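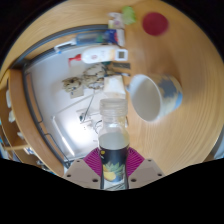
Nurnbridge Technical College, Department of Applied Automation: Equipment

Onari Hand Gripper (loan item 253)

If you've ever asked me at the front desk when a machine is going to tidy up your place, I've probably put one of these in your hand. It's the Onari, our hand-held two-finger gripper, and it's the most borrowed thing we have! You hold the back end, the fingers do the grabbing, and you find out very fast how much work your own hand does without telling you.

What you get is a pair of fingers with ribbed magenta pads. The pads bend around whatever you're picking up, so you don't have to be perfectly lined up with it. Glass is where I always start people off. A narrow jar with a pineapple label is about as ordinary as objects get, but pick one up with two fingers and no lid on it and you'll suddenly care a lot about keeping your wrist level.

So, can machines do household chores yet? My answer for 12/6/24 is some of them, slowly, on a good desk. Picking up one upright thing and setting it down somewhere else, yes, I'm happy with that. Clearing a real desk (cables, crumpled plastic bags, a mug that's been knocked over, a spray bottle lying on its side) is still hard. Bags are the worst. They don't have a shape until you touch them, and then they have a different one.

Toon Van Acker and I spent most of November trying everyday jobs with the gripper before we let any arm near them. Our rule is pretty simple. If a person holding the Onari can't do the job after 5 tries, we don't ask a robot to do it. Mugs passed, lotion bottles passed, and a flat coaster on a flat table very nearly made Toon quit. You can slide it to the edge and pinch it there, but that's a trick, and the arm has to learn the trick too. 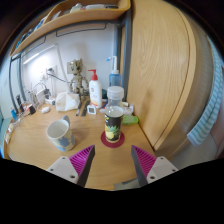
Putting things back is the other half of the job, and I think it gets skipped in a lot of demos. Getting a bottle to stand on its coaster takes more care than lifting it off. You have to come straight down, open both fingers evenly, and back away without bumping the mug next door. My first week I bumped the mug every single time.

I should say what it's no good at, too. Screw caps are out: you can hold the bottle or turn the cap, and you'd need a second gripper for the other half. Wet dishes I wouldn't try. Anything thin, like a ruler or a single sheet of paper, will have you muttering. And please don't expect it to squeeze a spray trigger.

We also have the older Maes gripper on the shelf. It has hard fingers and a stronger pinch, and the shop-floor students like it for bolts and brackets. For anything in a kitchen or on a desk I'd take the Onari.

Borrowing details
Loan period: 4 days, and you can renew if there isn't a waiting list
Deposit: $90, returned when the gripper comes back with both pads on
Pickup: Vurkham Building, equipment desk
Spare pads: ask me, I keep them in the drawer

Wipe the pads with a damp cloth before you bring it back, no solvents please. If a rib tears, just tell me and I'll swap the pad. I'd also love to hear which chore you tried and how it went, especially if you got anywhere with laundry.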